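The Little Office at Dindside

Updated Dec 27, 2025

People keep asking me what the new place is like, and I keep saying "small, white, lots of blinds" and watching their faces fall, so I finally made a page for it. I'm Lorna Dunbar, I do the bookkeeping and most of the phone answering for Lolness, and since May I've been working out of the little office on the upper floor at Dindside. I love it. I know it's only an office! But I spent four years at the end of somebody else's table in the old building on Guthrie Street, and having a room with a door on it still feels like a treat.

First, the size. It's 130 square feet, which sounds like nothing until you've stood in it, and then it sounds like slightly more than nothing. I measured it twice with my dad's tape because I didn't believe the lease. You can get two people working in there comfortably, and you can get a third in if that person is fond of the other two. We had four for a birthday once and had to pass the cake over our heads.

The rent is $525 a month with the power included, and when I compared it with what we were paying at Guthrie for half the quiet, I signed before lunch. (Okay, I read it first. Then I signed.)

What sold me was the glass. One whole side of the room is a partition instead of a solid wall, split up into panes, with white horizontal blinds over it, and it stops the place from feeling like a closet. Without it I think I'd have lasted a week. Try to get a look at the ceiling too if you're thinking of renting one of these, since so many people only check the floor and the outlets. We've got one long fluorescent fixture, an air vent toward the back wall, and a white pipe tucked along the corner on the right. I was going to ask about boxing that pipe in, and then I got used to it, and now I'd sort of miss it.

Light on, blinds down, black chair back poking up by the glass: a pretty normal day in here.

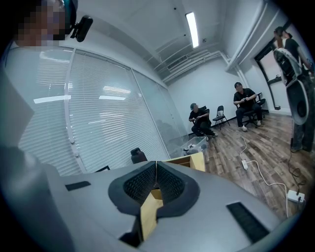 Is one ceiling light enough for a room that size?

For everyday desk work it is, though I add a small lamp when I'm going through receipts with tiny print.

The blinds have turned into my hobby, I'm afraid. White ones show everything. I used to go at them with a wet cloth, and all that did was move the dust into little gray lines that I then had to scrub off slat by slat, muttering. What works for me is an old cotton sock over my hand, dry, with the slats tilted one way and then the other. Start at the top or you'll be doing it over. It takes me one podcast, a long one. I also wipe the bottom rail with a bit of dish soap and water, that's the part everybody's fingers find.

And you do get reflections off them! When the ceiling light is on they pick it up as big bright patches, and for the first couple of weeks I kept turning my head thinking someone had come to the door. If I'm on a call with my camera on I tilt the slats a little and it calms down.

The vent took some learning. It's great in summer. In winter I found out that if you sit directly under it you'll want a cardigan on your shoulders all day, so I shifted my spot toward the door and gave the breezy end to the filing boxes, who haven't complained. I bought a roll of those Priline draft strips for the bottom of the door as well, and they've stayed stuck, which is more than I can say for the first kind I tried.

Chairs next, because somebody will ask. We went with black for the plain reason that black was what the secondhand store had, and they'd knock money off if we took the lot. They don't show coffee. One of them sinks very slowly while you're sitting in it, so by mid-morning you're reaching up for your keyboard like a kid at a counter. I've been meaning to fix that since we moved in. If you know how to replace a gas cylinder without hitting it with a hammer, please write to me, the address is at the bottom.

Things I'd still like: a coat hook that can hold an actual winter coat, a plant that's happy under fluorescent light (the fern was not), and somewhere for the printer that isn't the place where I want to put my lunch. I go back and forth on color. Everyone who comes in tells me to paint something, and I did get as far as picking up a few sample cards, all of them soft greens. Then I held them up at the end of the day and liked the white better. Maybe in the spring I'll do one wall and see.

I'll add more pictures once the hook is up and I've cleared the filing boxes into some kind of order. If you're in the building, knock on the glass, the kettle's usually just been on.

Contact: Lorna Dunbar, Lolness office, Dindside, upper floor | © 2025 Lolness | Back to top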